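Vusik Fragrance Samples: Your Questions Answered

What size are the samples?
Our vials are 2 ml, and the travel sprays are 8 ml. Full bottles of Jiko and Enden come in 100 ml only, though we do get asked for smaller ones every single week!

Are testers the same as the boxed perfume?
Yes, the scent is exactly the same. Testers simply come in a plain box, and sometimes without a cap.

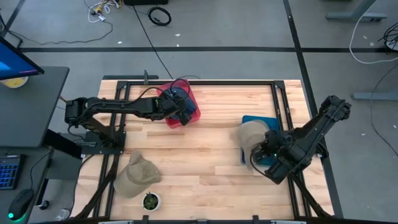 How long will my perfume keep?
Kept out of the sun and away from the bathroom — steam is hard on perfume — nearly 6 years is quite normal for the Overgaard range. Citrus scents fade sooner.

Can I return a gift?
Of course you can, as long as the seal is unbroken. Valentine orders may come back any time through the end of February. 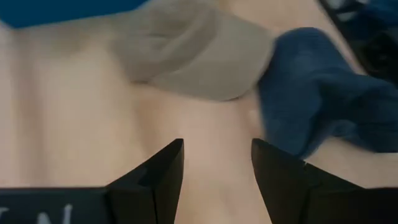 Folded grey-beige cloth and a crumpled blue one on the table

Do you gift wrap?
We do, and gladly. Just tick the box at checkout and add a note if you like.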